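Lendesholm Robotics Club
Progress report to the Kurbridge Fund, July 20, 2020

The Nimri project is on schedule. Students are collecting handling examples with hand-held grippers, and these will be used to train the club's arm, Allo, to pick up and sort household items.

We have recorded 1,568 usable examples so far. A further 22 were thrown out when the marker tracking dropped. Most of the losses came in the first week, before the students learned to move the gripper more slowly.

Work this month has been on soft items and small boxes. Cushions are harder than we expected, as the fingers tend to slide over the cover unless the student pushes in before closing.

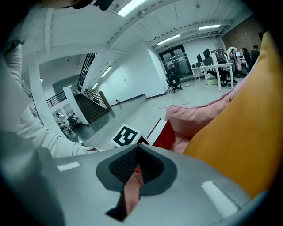
Two of the grippers needed new finger pads, which came out of the repairs line. Spending is otherwise within the amounts agreed.

Next we will check the labels and start the first training run. The students have asked to add clothing to the set. We would like to do this if the fund agrees to move the unspent travel money to parts, and we need an answer before the end of July.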